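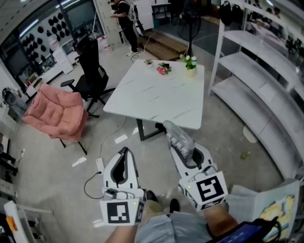
At the table, 21/05/2025

Last night I watched a documentary called "The Pump at Cunstead" and I could not sleep well after it, so I write some words about it while I still remember the details.

The film is 36 minutes long. It follows a small village where the water pump stopped working and the company which installed it, Bravier, does not exist any more. Two sisters decide to repair the pump by themselves. They have no engineering education. They have one manual, printed in a language they don't read, and a box of parts from old washing machines.

I must say first that I am not a neutral viewer. I grew up in a house where the water came only in the morning, and my grandmother filled every pot before breakfast. When I saw the line of buckets in the first minutes of the film, I knew exactly the sound they would make. The director let us hear this sound for a long time, without music. I was grateful for that.

The best part for me is the middle. The sisters try to make a new seal for the piston. They cut it from a truck tire, it leaks. They cut it again from a boot, it leaks less. There are 11 attempts in the film and every one gets its own short chapter with a number on the screen. My wife found this boring and went to make tea. I thought it was the only honest way to show this kind of work. When I repair something at home I also do it wrong many times, and in most films about inventors this takes one minute with a cheerful song.

I liked less the ending. A man from a foundation arrives in a clean car and gives a speech, and then there is a ceremony with a ribbon. Maybe it really happened like this, I don't know. But the sisters almost disappear from the picture in these last 10 minutes, and the younger one, who made all the drawings, does not say a single word there. I wanted to know what she thinks. I wanted to know also if she was paid.

The film won the audience prize at the Heiskanen festival in September, and I think it deserved it. I read that the jury prize went to a film about a glacier. I have not seen it, so I can't compare.

One more thing about the sound. In my version the translation was sometimes late, and in two places the subtitles said "valve" when the older sister was clearly holding the handle. It is a small thing, but if you are a person who likes to understand how the pump works, you will need to stop and go back. I did it several times.

You can watch it on Ciline, where it is free until the end of the month. After that I think you must have a subscription. If somebody knows whether the pump is still working today, please write it in the comments. I searched for it this morning and found only the trailer and one article, which was mostly about the car.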